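办公事务 > 邮件列表 > 家具与收纳 > 五月归档
五月 发件人：Janelle Estrella

主题：回复：带桌面的白色架子，物品归位规则

各位：

先引用上一封，再逐条答复。

> Ullstead 那边的同事问：架子左右两半各归谁用，隔板能不能再加？
> 桌面上的饮料瓶是否允许过夜？
> 另外，书斜着放时间长了书脊会变形，有没有统一做法？
> 请在月底前给个书面说明，我们照着执行。

先说桌面。桌面只作临时操作区，不作存放区。带液体的瓶子一律拧紧瓶盖，直立放置；横放时瓶身会滚，液体压在瓶盖一侧容易渗漏。碎屑随手清掉，用干布即可，不要用含研磨剂的清洁膏，白色面层磨花以后没有办法补。

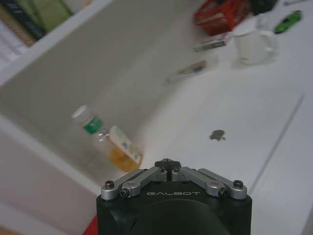
瓶装饮料可以过夜，条件是未开封，或者当天开封且盖紧。超过一天的已开封饮料由最后离开的人倒掉，空瓶冲洗后回收。瓶子的固定位置在中层靠中间立板的一侧，不放最上层：上层取放时手臂要抬过肩，视线看不到瓶底，容易碰倒旁边的东西。

再说承重。Tomar 的安装单上写的单块隔板均布载荷上限是43公斤，集中载荷没有给数。我的建议是按均布值的一半掌握，重物靠近立板或侧板，不压在跨中。去年 Zonent 项目组把一整箱样本册放在跨中，约两周后量得下挠3毫米，卸载后没有完全恢复，那块板后来翻面装回去了。

隔板不再增加。现有层距放竖立的书刚好，再加一层只能放小件，小件已经有盒子可用。真要加，得在立板上重新钻孔，孔距要与原孔对齐，这一项我不批。左右两半也不分归属，按物品类别划分。

现行分区如下，以后以此为准：

1. 上层：轻而占体积的东西，包括毛绒玩具、盆栽、空盒。盆栽浇水先端下来，沥干托盘再放回；叶片下垂超过隔板前沿的，修剪或转向，不要遮住下一层。

2. 中层左半：书、小玩具、瓶装饮料。细长工具可以暂放，用完收进抽屉盒，不要斜搭在隔板边沿。

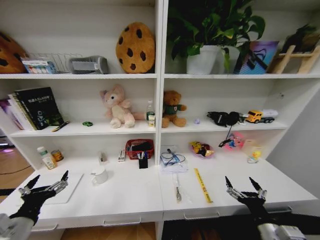 3. 中层右半：文具和零散小件，先装盒再上架，盒子正面贴标签。标签纸用 Tesell 的哑光款，撕下不留胶。

4. 桌面：离开时清空。两段桌面在立板下方拼接，接缝处不要放湿杯子，水进到缝里，板边会膨胀。

关于书脊变形。书斜靠时受力集中在下角，封面软的先坏。做法是：每排书两端各放一个书立，留出一指宽的余量，不塞满；大开本靠立板，小开本往外排；需要展示封面的书单独朝外放，一层最多一本，前面不再放其他东西。现有书立不够，我报了一批，编号588，到货后放在门口的柜子里，自取，不用登记。

关于小件。小车、小罐这类东西放在书前面，抽书时会带下来。请统一后移，或者挪到没有书的一段。毛绒玩具背靠背板坐放，尾巴和耳朵不要伸到邻近物品上。

清洁周期：隔板每月一次，自上而下，先取下物品再擦；背板与隔板的夹角用软毛刷。植物那一侧落叶多，每周捡一次。拍照存底时，距离架子正面100厘米以上，镜头与中间立板对正，否则对比前后位置会有偏差。

有两点我还没有定论，请大家回信补充：

一、木支架上那件绿褐色的植物状装饰，是留在上层右端，还是移到窗边。留在原处的话，支架外侧那条腿离隔板端头太近，需要往里收。

二、金属丝架和旁边的灰色托座目前空占位置。有人在用请说明用途，没有人认领我就收进储物间，随时可以取回。

回信请直接回到列表，不要单独发给我，免得答复散在各处。引用时保留原文的问题即可，其余删掉。

Janelle Estrella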